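The Floor Under Everything

05/05/2018

I have written in these pages about benches, stools, lamps and one very expensive label maker, and in all that time I never gave a thought to floors. Then I spent 2 days at the Larnar workshops, and now I can't walk into a room without looking down. My family is tired of it already!

Larnar is a long, low building behind the old Telden bottling works, split up into rooms that people rent by the month. There's a couple who restore accordions, a woman who makes molds for soap, a repair outfit called Kadrić that will take on pretty much anything with a motor in it, and a handful of others who were friendly but busy. I went because a reader wrote in asking how small shops keep themselves tidy when there's never enough space. Good question, and I came home with three notebook pages on it and a sore back (I'll get to the back).

My guide was Dragica Zupan, who looks after the building and has opinions on every square foot of it. She met me at the side door with a bunch of keys and started talking before I had my coat off. The floors, she told me, used to be painted concrete, and the paint came up in flakes that got into everything – the soap, the accordions, people's lunches. One January the landlord finally agreed to tile, and she picked the palest, shiniest tile the supplier had.

"Everyone said I was crazy," she told me. "They said it would show every crumb. I said yes, please, I want to see every crumb."

I've been turning that over ever since. My own workroom has a brown speckled vinyl, chosen by me, precisely so that I wouldn't have to see anything. And I don't! I have knelt on two screws this year.

The pale floor changes how people put things down. The soap maker showed me how she sweeps toward the window at the end of the day, and anything left lying there shows up dark against the tile. The Kadrić people dropped a tiny spring while I was visiting and had it back in their hands before I'd even bent my knees. (When I did bend them, that was the back.)

Then there are the bins. Dragica is very firm about bins. She wants one standing on the floor beside whatever makes the mess, open at the top, and she won't have a lid in the building. Lids, she says, are how you get a pile on top of the lid. She buys them from a catalog firm called Brustumico, and she'll swap a tenant's own bin for one of hers if she doesn't like the look of it. I asked if people mind. She looked at me as if I'd asked whether people mind the roof.

I did push back on one thing, and that's tabletops. If the floor is so strict, how come so many of the tables have a crowd of little bottles and jars on them? I'm a drawer person. I like a bare surface. Dragica isn't bothered in the slightest. A bottle you use goes on the table, at the back, in a row, and you should be able to tell it by its cap or its label from where you stand. A bottle you don't use goes home with you.

I was all set to argue, but I have to admit the row works. A red cap here, an orange lid there, and your hand knows where to go. They do tip over now and then, and people don't seem to fuss much about that.

What I'd change, if it were my building, is the cables. Black cable on pale tile is easy to spot, sure, but I'd still like it up on a hook. Dragica says hooks are on her list. Her list is long, and the ladder is shared with the accordion people.

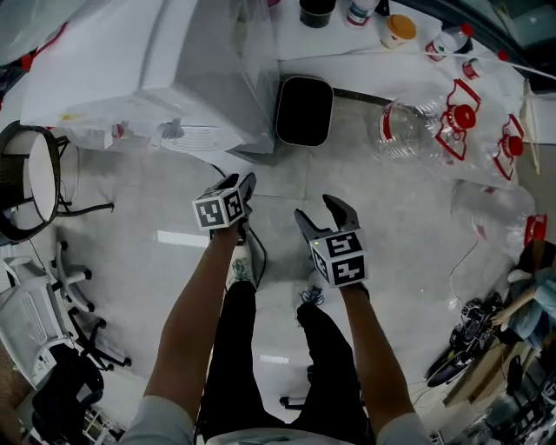
Trying it at home

I couldn't tile my workroom on my budget, so I bought a single sheet of pale flooring offcut and put it down in front of the bench. It took 20 minutes, most of it spent moving a cabinet I should have emptied first. I've found a drill bit, a button and the back of an earring on it so far, and I've moved my bin from the corner to right beside my left foot, with the lid gone to the garage.

The bottles are still in the drawer. I've put one out, a glue with a red cap, to see how I feel about it.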